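Hello again from the Platholm end of the valley! I promised last month that I'd write up the Otbridge used book sale, and then my basement flooded a little and the month got away from me. Anyway. We sold 1,689 books. I went back over the tally sheets at my kitchen table with a cup of coffee and got the same number both times, so I'm calling it good.

Mysteries went first, as they always do, and cookbooks were gone before lunch (I had my eye on a bread one and missed it, which serves me right for standing around talking to Nneka Briggs about tomatoes). The slow movers were travel guides. If you've ever wondered where old guides to Portugal end up, it's my garage.
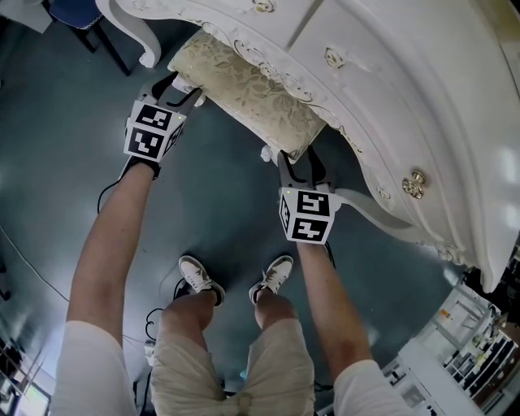
What surprised me most was the kids' table. Amarachi Nwosu had the idea of letting children trade one book for another with no money changing hands, and 138 books went home that way. One little boy came back four times! He was working his way through a series about a submarine and kept finding the next one. I'd love to do this again in the fall, maybe with a longer table and a rug.

We cleared $700 after paying for the hall, and that goes toward large-print books and a new return slot, the old one having chewed up its last paperback. Vicente Henríquez is getting prices from a shop in Bullach. 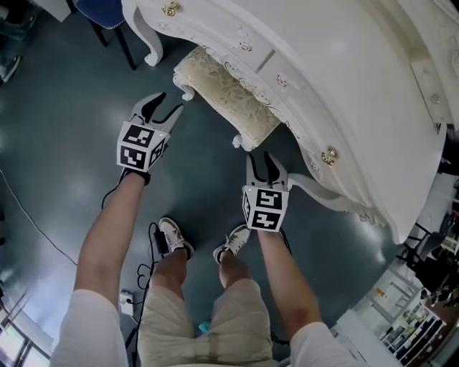 READING GROUPS

The evening group meets at 7 in April, same room, and we're on the second half of the Paju letters. I'm behind, so please don't spoil the part with the ferry. Jummai Ogundipe is leading and has asked everybody to bring one passage they'd like to read out loud. Short ones, please, we ran way over last time. The morning group is still picking its next book, so send me your suggestions.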